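Budget for home pickup/tidy setup - grippers first or base first?
June - posted by hnowicki69
14 comments - 3 shares

Trying to get numbers down before the end of the month. Job is living room tidying, so stuff off the floor, rugs straight, things back on the TV cabinet or off it. One mobile base, arms, grippers, spares. Quote from Fultlow came back with 4 sets of fingertips and a 1,213 line for "spares and consumables" with no breakdown. Anybody paid that? Is it normal?

Room is like so, and this is what I'm planning around: 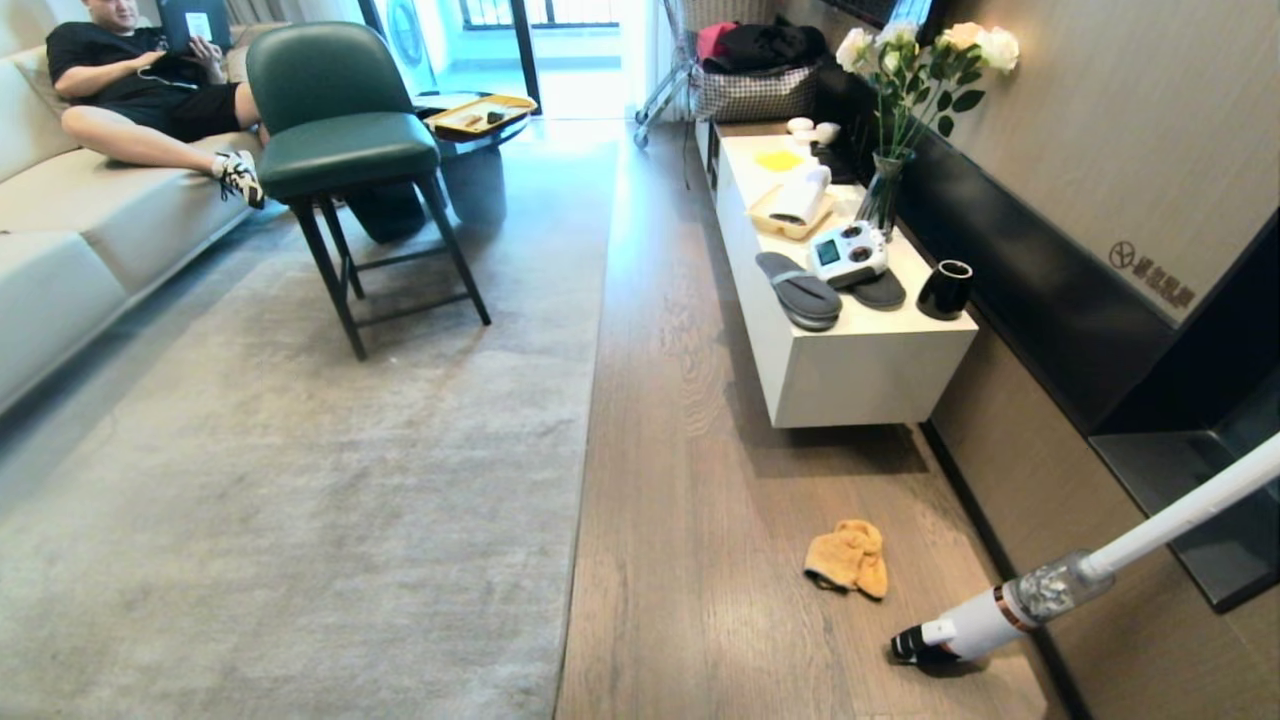
Living room, cabinet side. Cloth and stick vac on the floor, sofa in use.

So soft stuff on wood, soft stuff on rug, light things up on the cabinet, a bar stool to get around. And a person on the sofa who is not going to move for you.

-----

msatti
Ask for the breakdown. Fultlow will send it if you push, took them a week with me. Most of mine was fingertip pads and cables. Pads I get, cables I buy elsewhere now.

Base vs grippers - grippers. A base that's a bit slow is fine. A gripper that can't get hold of a cloth is a dead project.

-----

renata_sz
Disagree w/ msatti. We went cheap on the base and regreted it. Wood to rug edge is where you lose time, every single run. Look at that gray rug, thats half the room. If the base can't cross it clean you've got nice grippers parked on the wrong side.

Also Itatik do a base only lease. Worth a call before you buy anything.

-----

msatti
Lease is fine until month 4 when you want to mount something on it and they say no. Read the terms.

-----

hnowicki69
ok so both of you are right and I have money for one lol

What about rugs specifically. Flat thin ones, not shag. Corner gets flipped and you want it back down. Standard fingers or do I need the slim ones? Slim ones are a separate line on the quote.

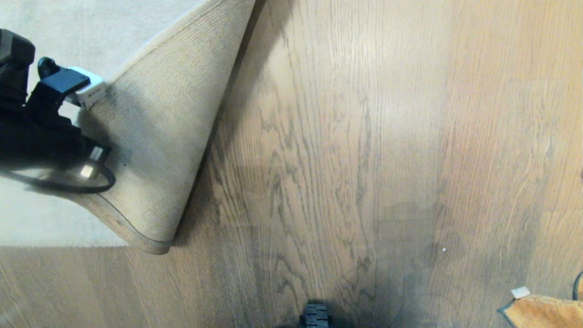

Asking because the folded bit is easy enough to get at, there's an edge sticking up. It's the lying flat part I'm not sure about, and I don't want to pay for slim fingers if I only need them for that.

-----

grazyna_l
Slim. Get one pair, not the full set. Standard ones push a flat edge along instead of going under, at least ours did. And put a line in for cable clips, loops near the wrist catch on stuff. Cheap fix, do it on day one.

-----

renata_sz
+1 on one pair. Full set is how they get you

-----

radek_w
Whats the actual plan for swaps though? If someone has to change fingers by hand between rug and cabinet you need to budget that persons time. Everyone skips this. Malinowski guys in Cudedthorpe sell a quick change plate, not cheap, but I'd take it over a second arm any day.

-----

msatti
Quick change adds weight at the wrist, check your payload first. I took mine off again.

-----

hnowicki69
Payload is ok on paper. Going back to Fultlow for the breakdown, one slim pair, and a price without the spares line. Will call Itatik re lease too. Radek can you send me the plate part number? Can't find it on their site

-----

radek_w
sent, check your messages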